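Grey wash on a timber dining table: keep it or strip it?
Plelthorpe Home Forum > Furniture and Finishes
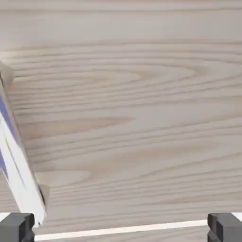
Replies (9)

wattle_and_daub
Original poster
We bought a second-hand dining table in May and it has one of those pale grey finishes over the timber. Grain still shows through. I've gone off the colour and would like something closer to honey. The seller thought it was oak but couldn't say for certain. Has anyone stripped one of these back, and is it worth the trouble? Table was $300, so I don't want to spend more than that fixing it.

millrace
Check it's solid first. Look at the end grain underneath. If the pattern on top doesn't carry over the edge, it's veneer and you don't have much to sand through.

wattle_and_daub
Had a look with a torch. The lines run over the end so I think solid. The legs might be something else.

kelpie77
I did a bedside in the same sort of colour. Sanded it by hand and gave up after a weekend. The grey sits down in the open grain and you take off a lot of timber chasing it. Used a gel stripper in the end, left it 5 hours under plastic and scrubbed along the grain with a nylon brush. Got most of it.

Bradawl
Disagree with going to stripper straight away. Depends what the grey is. If it's a pigmented oil, stripper just makes a smeary mess. Wipe a hidden spot with metho and see what comes up on the rag. If nothing comes up, try turps. Then decide.

kelpie77
Mine was a wash with a clear coat over it and the stripper was fine. I did say most of it, not all.

Bradawl
Yes, and the original poster doesn't know what theirs is. Hence the test.

tin_shed
I'd leave it. Grey hides water rings and the dust in a dry summer. We took ours back to bare timber and oiled it, and now every cup leaves a mark. Would not do it again.

millrace
That's the oil, not the colour. Two coats of a hardwax oil and a proper cure time and you won't get rings from a cup. What did you use?

tin_shed
Bavo, the satin one. Two coats. We did put the table back into use the next day.

millrace
There's your problem. I leave mine a fortnight before anything wet goes near it.

wattle_and_daub
Did the rag test under one end. Metho brought up a bit of grey and went tacky, turps did nothing. What does that mean?

Bradawl
Tacky with metho could be shellac or a cheap lacquer. Either way stripper should shift it. Do a patch the size of your hand underneath before you commit. Gloves, and have the garage door up.

kelpie77
So, stripper.

Bradawl
After a test, yes.

saltbush_rd
Got a quote from Liyanage Joinery for a six-seater last year, $400 to strip and recoat, pick-up included. I thought that was fair considering the mess. They only use Delo lacquer though, so if you want oil you'd need to ask.

wattle_and_daub
That's over what I paid for the table. I'll try the patch this month and do the top myself if it goes well. Legs can stay grey for now.

tin_shed
Grey legs and a honey top will look odd.

wattle_and_daub
Possibly. I can always do the legs later.

Thread viewed 2,328 times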